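4/29/19

I finally decided to give my small things one fixed place. For years I kept cables, chains and spare parts in five different drawers, and each time I needed something I opened all of them. My friend Giorgia Ferraro gave me a simple rule: if it is smaller than a hand, it goes in the toolbox. I like rules, so I try to follow it.

A toolbox with a see-through lid is good for a person like me. I do not need to open it to remember that it exists. The dark chain is the most difficult piece, because it curls over itself and catches everything near it. The black cable is more polite. Once it is in a ring, it mostly stays a ring. 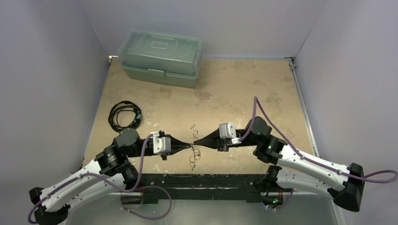
Eirini Tsoukalas wrote to me that a chain should never go in the same box as a cable, at least not without a bag. She had a chain from Gajdoš that scratched the cover of a good cable in one summer, and she was angry until June. I think she is right. I have ordered small cloth bags from Fevura, a pack of 500, which was the smallest pack they had. My neighbors will all receive bags.

My method for the cable is slow. I make the first loop as wide as my two hands, and I lay each next loop over it without pulling. If the cable wants to turn, I let it turn. In the past I wrapped it tightly around my elbow, as my father did, and after some months it had a twist that I could not remove.

The table also needs attention. It has old stains, brown and a little green, and I tried a paste from Punoritz on one corner. The corner became lighter and now it looks stranger than the stains. I will leave the rest as it is.
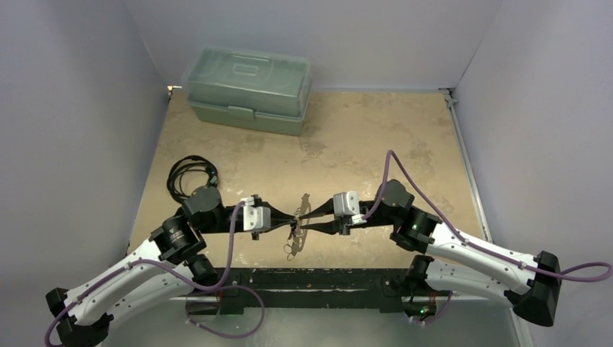 Should the chain be closed into a circle before it goes in the bag? Leave it open, with the two ends together at the top, so you can lift it out without making a knot.

Next I must do the drawer with the keys. I have already moved it to another day two times.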